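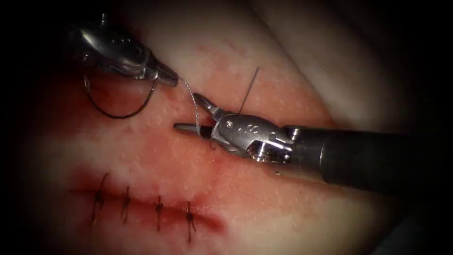

Four interrupted sutures closing the lower of two incisions, with a curved needle and thread in use.

Interrupted suture

An interrupted suture is a stitch used to close a wound in which each loop of thread is placed, knotted and cut separately from its neighbours. It is usually contrasted with the continuous or running suture, in which a single length of thread travels the whole wound and is tied only at the ends. The interrupted method is slower, uses more material and produces a great many knots, and has nonetheless been the default of cautious people for several centuries.

The word suture refers, depending on who is speaking, to the thread, the stitch, the line of stitches or the act of putting them in. Surgeons move between these meanings within a single sentence and appear untroubled by it. In everyday Australian usage all four are called stitches, and are counted out loud by the recipient to anyone who will listen.

Technique

In the simple interrupted form, a curved needle is passed through the skin or other tissue on one side of the wound and brought out at a matching distance on the other. The thread is drawn through until a short tail remains, and the two ends are tied in a square or surgeon's knot, the latter having an extra turn in the first throw to stop it slipping. The ends are trimmed and the process begins again a little further along.

The bite on each side should be of equal width and depth. Unequal depth leaves one edge sitting higher than the other, a result textbooks call a step-off and patients call something else. The edges are generally brought together so that they turn slightly outward, or evert, on the grounds that scars flatten as they mature and a wound sewn perfectly flat may end up as a groove.

Tension causes the most trouble for beginners. The purpose of the stitch is to hold the edges in contact, and a knot pulled tighter than this reduces blood flow to the very tissue that is supposed to be healing. The usual advice is "approximate, don't strangulate", a rhyme that has been passed from registrar to student for so long that it is now impossible to escape a suturing workshop without hearing it.

The first stitch is often placed at the middle of a long wound, with later ones dividing the remaining halves. Starting at one end and working hopefully towards the other can leave a surplus of skin on one side, known as a dog ear. Dog ears can be corrected. It is quicker not to make one.

Variants

The vertical mattress suture takes a wide, deep bite and then returns with a narrow, shallow one, giving good eversion and a faint railway-track appearance if left in too long. The horizontal mattress spreads tension across a broader strip and is favoured where the skin is fragile or reluctant. In the figure-of-eight suture, two loops cross over each other before being tied, which is useful for controlling a bleeding point and difficult to explain without drawing it.

A buried interrupted suture sits beneath the skin with its knot facing down. It takes the strain off the surface layer and is made of absorbable material, so that it need never be seen again. Occasionally one works its way back up some weeks later, an event described in the literature as "spitting".

Comparison with continuous sutures

The principal argument for the interrupted suture is that its failures are local. If one knot gives way, the others carry on. A single stitch can also be removed to drain a collection of fluid, leaving the rest of the wound closed. The continuous suture offers neither comfort, but is quick, spreads tension evenly along its length and leaves far less knotted material behind.

The choice between the two is settled partly by evidence, partly by the site of the wound, and partly by whoever trained the person holding the needle. Nataša Dimitrov, in The Separate Knot, her history of wound closure, calls the dispute "one of medicine's more durable hobbies" and devotes 50 pages to it before declining to take a side. Her reviewer Jasmina Ristić thought this was over 40 pages too many, and then wrote a reply nearly as long.

Materials

Suture threads are classed as absorbable or non-absorbable, natural or synthetic, and monofilament or braided. Braided threads handle well and hold a knot, but the spaces between their strands can shelter bacteria. Monofilaments slide through tissue with little drag and show a marked tendency to return to the shape they had in the packet, so that more throws are needed to keep a knot secure.

Catgut, for centuries the standard absorbable thread, was ordinarily made from the intestines of sheep or cattle. Cats were not involved, and the origin of the name is disputed. Silk, linen, cotton, horsehair and metal wire have all had their advocates. Synthetic absorbable threads arrived in the second half of the twentieth century and have displaced most of these, although silk survives in a number of roles and in the affections of older surgeons.

Thread thickness is expressed by a system in which more zeros mean a finer thread. A 6-0 thread is suitable for the face and a 2-0 for considerably rougher work. The system began sensibly enough with whole numbers, ran into trouble when manufacturers learned to make threads thinner than size 1, and has been counting backwards ever since.

History

Wounds were being sewn in ancient Egypt, and the Indian text known as the Sushruta Samhita describes several needles and threads, along with the use of large ants whose jaws were made to grip the wound edges before the bodies were removed. The ant method is, strictly speaking, interrupted.

For most of the centuries that followed, the chief risk of suturing was infection, which neither the needle nor the thread was then in any condition to prevent. The adoption of antiseptic practice in the nineteenth century changed the outlook considerably. Needles supplied with the thread already attached followed later, sparing theatre staff the task of threading an eye under pressure. Most surgical needles are now sold this way and thrown out after one use.

Removal

Non-absorbable skin stitches are taken out once the wound can hold itself together. Those on the face come out soonest, often within a week, while those on the back, legs and over joints may stay in for two weeks or so. The stitch is lifted by its knot, cut close to the skin on one side and drawn out so that as little as possible of the exposed thread passes through the tissue. Each interrupted suture has to be dealt with individually, and it is generally at this point that the patient develops an opinion on the continuous method.

Adhesive strips may be applied afterwards for support. The wound will still be much weaker than the surrounding skin at this stage, a detail commonly mentioned to footballers and commonly forgotten by Saturday.

See also
Mattress suture
Surgeon's knot
Needle holder
Wound dehiscence

References
Dimitrov, Nataša. The Separate Knot: A History of Wound Closure. Bronero Press.
Ristić, Jasmina. "Loose ends: a reply to Dimitrov". Dustau Review, no. 13. Retrieved Jul 15, 2021.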